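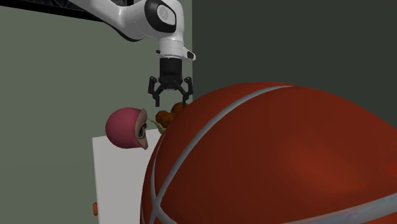
Reece Bainbridge has been asked the same question by every reporter who calls him this year, and he has started answering it before they finish. No, he does not believe the Cledell central bank has the reserves it says it has. He would like to, because he owns a small import business there and pays his suppliers in dollars. Among the things he brings in are sporting goods, mostly basketballs, the plain kind in deep reddish orange with pale gray seams, and he says they tell him more about the currency than any statement from the governor's office.

"A ball is a ball," he says. "The factory price has barely moved. So when my cost in local money goes up 30 percent between one order and the next, I know what happened, and it didn't happen in the factory."

The official position is that foreign exchange is available to any registered importer who applies. Bainbridge laughs at the word "available." He put in a request in February and was told it had been approved. The approval came with a stamp and two signatures. The dollars arrived 58 days later, and he got a little under half of what he had asked for.

"They count that as a request granted," he says. "I've seen the table. I'm in the good column."

I put this to Irena Brzozowska, who spent years on a commercial bank's trading desk before she began advising importers on her own account. She is more careful than Bainbridge, and less angry, but she does not defend the numbers either. Her complaint is with the way reserves are reported. The headline figure, she says, mixes money the bank can spend tomorrow with money it has already promised to someone else.

"If I have a hundred in my purse and I owe you seventy, I can tell people I have a hundred," she says. "It isn't a lie. I just wouldn't go shopping with it."

Would she say the bank is misleading people? She thinks about that for a while.

"I would say they publish what looks best and they publish it late. You can decide what to call that."

The governor's office has promised a new auction system, to be run on a platform called Tiltix, which is supposed to let importers see the bids and the amounts allotted. The notice announcing it, dated 25/10/2024, runs to 3 pages and does not say who will be allowed to check the results. Bainbridge has read it more than once. He says the old system was also going to be transparent, and so was the one before that.

"I've got nothing against software," he says. "But if there aren't enough dollars in the room, I don't see what a screen is going to do. I'll be able to watch myself not getting any."

Brzozowska gives the auctions a slightly better chance. A published price would at least let smaller firms know where they stand, she says, and it might shame the commercial banks into charging less on top. She mentions one of them, Eno, which according to her clients adds a "handling" fee of 2 percent that is not on any price list. When I asked Eno about it, a spokesman said that charges vary by customer and that he could not discuss individual accounts. I had not asked about an individual account.

And the parallel market? Both of them go quiet at first. Bainbridge says he doesn't use it. Then he says that everybody he competes with does, and that the customs office surely knows it, given what is on the shelves.

"Go down to Farías market and price anything with a foreign label," he says. "Nobody is selling at the official rate. If they were, they'd be out of business by lunch."

Brzozowska says the gap between the two rates is the only figure she really trusts, "because no one writes a press release about it." It narrowed for a short time after the auction notice came out. She puts that down to traders waiting to see what would happen -- it has since opened up again.

I asked them what would change their minds. Brzozowska wants the bank to publish its commitments next to its reserves, every month, on the same page. She has asked for this in writing and received a letter thanking her for her interest.

Bainbridge's test is simpler. He has another order to place before the end of the quarter, and an application to go with it. "Let them pay it in full, on the day they say," he says. "Then call me back and I'll say something nice."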